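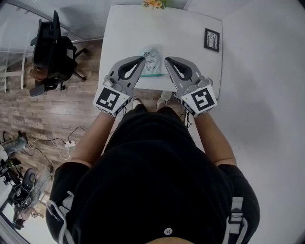

Manju Thakur wrote in at 3 pm that the band's booking page was showing two gigs at the Lumbao Hotel on the same night and that fans were already asking which one was real. She'd tried deleting the second entry, but it came back whenever she reloaded.

Ticket status: open
Category: gig calendar
Band: Urnier

I checked the calendar from our end and could see both entries. One was typed in by hand. The other was pulled in from the venue's own listing, which is why deleting it did nothing — the feed puts it back every 30 minutes.

Asked Manju to hide the imported entry instead of deleting it. She replied that the hide button was greyed out. Her login is set to Member, and only a Manager can hide imported gigs. Jerome Evangelista is the manager on the account.
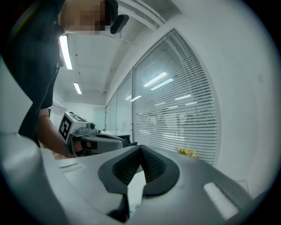

Jerome changed her to Manager and she hid the duplicate. The page then showed one gig, but the start time had moved to the doors time. Corrected by hand and locked the field.

Second problem, same ticket: the August newsletter went out with the doubled date to 166 people on the mailing list. Manju wants a correction sent to those people only, not the full list of over 1000. I've saved them as a separate group called Lumbao fix. She'll write the wording herself.

Still to do: the song list on the Bustari page has the covers and originals in the wrong order. Moved to its own ticket.

Status: waiting on customer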